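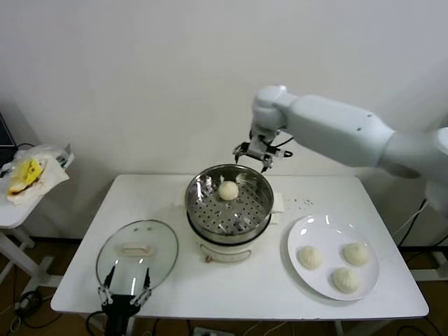

Session 7: Steaming, and Getting the Buns Out Again
Evening course in everyday doughs, Wihongi Kitchen School
Notes by Beverley Harawira, revised April

Read this before class. I know you won't, so I'll say most of it again at the table.

Last time we finished with shaped buns on their squares of paper and several of you looking at yours with open disappointment. Take heart. Steam hides a fair amount, and the pleats you agonized over will soften until they are a faint gathering at the top.

What you need
Flour, 500 g, already weighed out at your station
Your dough from the first half, covered
A steamer with its lid
A wide plate, near enough that you don't have to walk with hot bread
A folded paper napkin or two

Setting up

Water goes in the base, up to the line and no further. Water that boils up through the holes gives you a bun with a wet bottom, and no sauce in the world will distract your guests from it. Put the basket on, then the lid, and get steam going before any dough goes in.

Leave room between the buns. They look lonely when you set them out and then they swell. Two buns that have met in the steamer part badly, and one of them always keeps some of the other's skin.

On lids

A glass lid lets you look without lifting. People lift anyway. Every peek lets the heat out, and what you learn from it is that the buns are still in there. Glass lids also collect water, which drips, which leaves yellowish dimples on a smooth top. At home, if yours is a bad dripper, tie a thin dish towel around it and keep the corners well up away from the heat.

When the time is up, turn the knob off and wait 2 minutes. Then open the lid away from you, tilting it so the water runs off to the side. Lay it flat on the table, well in from the edge. The class that met before yours can tell you about the edge.

Taking them out

Lift each bun from low down, where it is firmest. Do not pinch the top. The top is the part you want people to see, and a thumbprint is forever. If one sticks, leave it a moment and try again from the other side.

Plate them as they come out, pleats up, with some air between them. A broad rim helps. Please don't stack. I have seen the stack, and we ended up cutting it like a loaf.

The last bun in the basket is the one people forget. They sit down and start eating, and it goes on steaming in the leftover heat until it has the texture of a bath sponge. Empty the basket first, then sit.

Cleaning up

Baskets get washed by hand, both sides, with a soft brush through the holes. The base never goes in the sink. Wipe it when it's cool. Crumbs belong in the bin – sweeping them onto the floor only makes them somebody else's crumbs.

For next week

Make one batch at home and write down your steaming time. Bring a bun, cold, in a bag. We'll reheat them and compare, kindly.

Recipe cards are in the Nonia binder, card 1117. Please put it back.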